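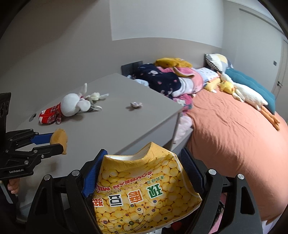

Why the package now matters as much as the die

For most of its history, chip packaging was the cheap end of the business. A finished die was glued to a carrier, wired to its pins, covered in molding compound and shipped. The package protected the silicon and brought the signals out, and few buyers asked about it.

That changed when designers began to split large chips into smaller ones. A big die is more likely to catch a defect, and one defect can ruin the whole part. Two smaller dies placed side by side waste less of the wafer, but they have to exchange data almost as fast as if they had never been separated.

The Vustgate controller from Vusico shows the trade. The first version was a single die of 310 square millimeters. The current one uses 2 dies on a silicon interposer, a thin slice of silicon that carries only wiring. Chiharu Oshima, who leads package design on the project, says the interposer took longer to qualify than either die.

"The logic was known," she says. "The warping was not."

Warping is a matter of heat. Silicon and the organic substrate under it expand at different rates, and during reflow the stack bends. If the corners lift, the outer solder bumps stretch or fail to join. The team moved to a stiffer substrate and added a metal ring at the edge – a common fix, though it takes up board space.

Testing is the other cost. Each die must be checked before assembly, as a bad one found later takes a good one with it. Tomomi Sasaki, a test engineer at Bimetti, runs 48 probe sites in parallel and keeps two of them for reference parts. The remaining 46 handle production wafers.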